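Let the Students Clean the Bathroom
Gwawr Vaughan
26 Apr 2026

Every spring somebody asks me why our robotics club doesn't build something "more exciting," and every spring I get more excited trying to answer. Our students picked bathroom cleaning as their project last December. They picked it themselves, over a drone course and a soccer robot, and I think it's the best choice a group of teenagers at Drondstead has ever made!

Look at what a competition field usually gives you. Flat floor, bright tape, foam blocks that are all the same size and never move unless you push them. I love those events (I've judged 7 of them and I'd happily judge more), but a student can win a trophy there and never meet a shiny surface. White ceramic against a pale wall is a terrible thing to ask a depth camera to look at. Chrome is worse. Our kids found that out in the first week and they were thrilled, because suddenly there was a real problem on the whiteboard and the old code was no help at all.

Then there's the brush. Leire Valcárcel, who leads the gripping team, spent a month on where to hold the handle. Grab it too near the end and the bristles swing about like a flag. Grab it too high and the fingers bump the holder on the way up. She and her team recorded 84 practice runs by driving the arms by hand, watched every one of them back, and argued over each in a way I've never once seen them argue over a foam block.

My colleague Troels Egilsson disagrees with me, and I should be fair to him. He says beginners need quick wins, and that a task with this many ways to fail will scare off the younger ones. I take the point about quick wins. So we made small ones! Lifting the brush straight up counts. Putting it back without tipping the holder counts, and gets cheered. A student who joined us knowing nothing about code had her first working lift before the winter break was out, and she's now the person everyone goes to when the wrist joint acts up.

What I like most is that everyone understands the job. Parents come to open night and have opinions about it. Grandparents have stronger ones. I've had a cleaner with years in the trade tell our students, kindly and at length, that they were starting in the wrong place under the rim, and they rewrote the whole path the next day.

So if you run a club and you're choosing next year's project, walk through your own building first and see which chores people put off. Ask the kids which one they'd try.
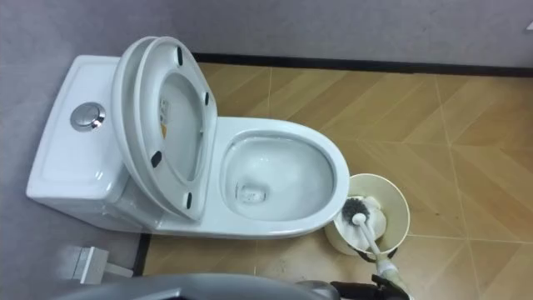 And let them choose the hard one if they want it. We still have the floor around the base to work out, and Leire already has three pages of notes on how to get an arm in there.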